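Birkura – campaign speech text, cleaned up and ready to read

Hi, and thanks for stopping by! Birkura is a little collection of stump speeches and debate answers from one county race, the Forkier council election, that I typed up, cleaned and labeled by topic. I started it in March because I got tired of arguing with my brother-in-law over who had promised what on bus fares, and then it kind of ate my spring.

Version 2, May 2019. Version 1 had the wrong speaker on a whole run of answers (sorry, and thank you to whoever filed the bug).

What you get

There are 94 speeches and answers from 9 candidates, each in its own plain text file. Every file starts with five lines: speaker, event, topic, length in words, and how sure I am of the wording. After that it's just the talk. I left in the ums where they seemed to matter and took out the applause notes. 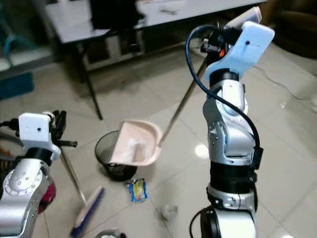
Long-handled dustpan held in the gripper.

Topics are roads, schools, housing, taxes and "other." I know "other" is a mess. Most of it is candidates talking about each other, and a good chunk is the fight over the Gosuter bridge, which should probably get a label of its own in the next version.

How I labeled it

I read everything twice, a couple of weeks apart, and when my two labels didn't match I kept both, split by a slash. So if you see "taxes/schools" in the topic line, that's me changing my mind, not a typo. Please don't throw those out before you look at them – they're the interesting ones!
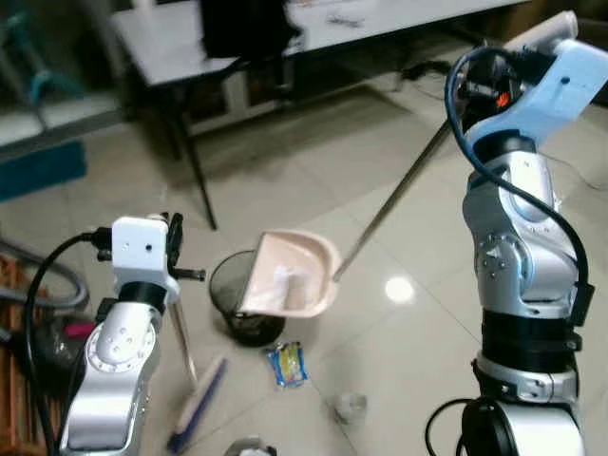

The debate held in Peixoto is the roughest part. The sound kept dropping and people talked over the moderator, so I marked anything I couldn't make out with [unclear] and moved on. If you were there and took notes, I'd love to see them.

What it's bad for

Please don't use this to guess who won or who should have. Some candidates spoke a lot and some barely showed up, so word counts will fool you. It's all English, it's all one election, and it's all been through my ears.

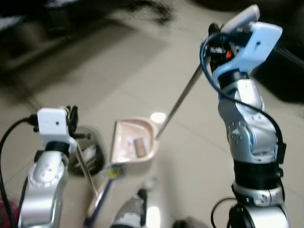

The two arms over the tile floor, cleaning set out.

Using it

Unzip it, open the folder called "talks," and start reading. The file "index.csv" has one row per talk if you'd like to sort by speaker or topic. My notes and labels are free to use for anything, just say where you got them. The words belong to the people who said them.

Found a mistake? Open an issue with the file name and the line. I check most evenings.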